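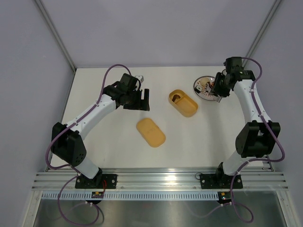 Two-arm station packing a lunch box, demonstration table at the Plernside open day

Visiting a robot open day with a group: what to ask, and is the lunch box demonstration worth the wait?

Posted in: Visits and Outings > Technology

Hello to everyone. I am helping to organize a visit for our evening class to the open day at Plernside, in February. English is not my first language and many of the people in the class are also learning it, so I want to prepare well and not arrive with empty hands.

The program I received by mail has one line for each station. The one that most interests our group is "Trorent bench: two arms, lunch box packing." The picture at the top comes from the announcement page. I see the two arms, the plate with the food pieces, and the yellow box with its lid lying separately on the table. In the smaller part of the box there is already a dark brown piece, and the bigger part is empty.

My doubts are these. First, I don't understand if the visitors see the whole task, with the lid closed at the end, or only some movements. The program says nothing about it. Second, I would like to know how long we must stand there. We have two persons who can not stand for a long time. Third, which questions are good to ask the people at the bench? Last year we visited a bakery plant and our questions were too general (how many people work here, when did you start), and the answers were also general. I felt a little ashamed — the guide was very kind but I think she was bored.

Also, if somebody knows why they choose food for this, I would be glad. For me it looks like a children's game and I am afraid some of the class will say the same thing aloud.

We are a mixed group, some worked in factories, some in offices, one was a nurse. None of us is a programmer. Thank you in advance for any advice, also small ones.

Posted by tramline_2901

kettle_and_cork
Went last year. It's ok. Get there early, parking is bad. The coffee is on the other side of the building from the robots so drink it first. Can't remember the lunch box one, we mostly watched the big arm moving pallets.

slowgear
I went to the same open day two times, and I also came to it as a visitor without technical school, so maybe my answer can be useful. English is my second language too, please excuse the mistakes.

About the whole task or only parts: it depends on the time of day. In the morning session they made the complete packing, from the plate to the closed lid. In the afternoon it was shorter, because there were more groups, and the person at the bench started from the middle with some pieces already in the box. So if your class wants to see the lid, ask for the morning and write this in your booking. I wrote to them one time and they answered the next day.

About the time: one complete packing was slower than I expected. The arms move carefully, and between two pieces there is often a pause. Some visitors left after the first piece. I would say to your group before that it is slow, then nobody is disappointed. For the two persons who can not stand, ask for chairs when you book. There were stools by the wall when I was there, but other people had taken them already.

Now the food. I had the same thought as you, that it is a game. Then I tried to explain to my son how I pack his lunch, and I understood that I can not explain it well. The pieces have different shapes. You must take each one without pressing it too much, and you must decide where it goes. The box in your picture has a divider, so a piece can not go simply anywhere, it must go down inside the correct part and not land on the little wall. And the lid is another kind of work. It is flat on the table, it has a low edge, and fingers have to get hold of it, turn it to the same direction as the box and press it. With the lid I saw the only failure of my two visits. It was put a bit crooked, and the arm tried again, and the second time also it was crooked. The woman at the bench put it right with her hand and was not embarrassed at all. She told us the failures are the part she likes to show, and we had a better conversation after this than before.

The pieces on the table in my year were not real food, they were toy pieces. I don't know if it is the same now, you can ask.

For the questions, here is what worked in our group. I copy from my notebook:

Was this movement learned from a person who showed it, or did somebody write it step by step?

How many times did you have to show it? (They told us 50 for the first try and more after that. Maybe today it is different.)

What happens if I move the box a little before you start? Our guide let one visitor do it, standing at the place she pointed to, with the arms stopped. For me this was the best moment of the visit.

Which piece is the most difficult one, and why?

How does it know that it is holding something?

Do the two arms know about each other, or can they hit?

What do you do with the bad attempts, do you keep them?

The last question got the longest reply. I did not understand all of it, but a man in our group who had worked in quality control was very happy.

I would not ask "will this take our jobs" as the first question. It is a fair question and they do answer it, but when somebody asked it at the start, the rest of the time was only about this. Keep it for the end. Your nurse and your factory people will have better questions than mine, because they know what it means to do the same handling 1000 times and still be careful.

One practical thing. The bench is inside a kind of open box with walls, and when ten people stand in front, the people behind see only backs. We divided into 2 groups. The first watched the packing and the second went to the Amoah table, where you can hold a gripper in your hand and close it on your own finger (it doesn't hurt). Then we changed. If you don't divide the group, put the short people in the front, and say it before you enter, because inside it is noisy.

Photos were allowed without flash. Video they asked us not to make at one of the tables, I believe it was the Fuka one, but there was a sign, you will see it.

odd_sock_drawer
Agree with most of slowgear's list, especially moving the box. I'd add one: ask what they changed since the last open day. The people on these benches usually have a story about some part that gave them trouble for weeks, and it's more fun than the prepared talk.

I'd also print your questions on a sheet, one per person, so each one in the class has a sentence ready in English. We did this with a language class at a different event and even the shy ones spoke. Give them the words they will need too: gripper, wrist, joint, base, cable, rail, lid. Seven words was plenty.

Don't worry about boring the guide. They get school groups all morning asking if it can dance.

tramline_2901
Thank you very much to all of you. I have written to Plernside today, I asked for the morning and for two chairs. The idea of the sheet with one question for each person I will use for sure, and we will practice the words in the lesson before the visit.

slowgear, one more small thing if you read this: when you changed the groups, did the second group also see the complete packing, or did they come in the middle?

slowgear
They came in at the beginning, but only because we asked the woman at the bench to wait for us. She waited. Tell her when you arrive that you are 2 groups and she will tell you when to change.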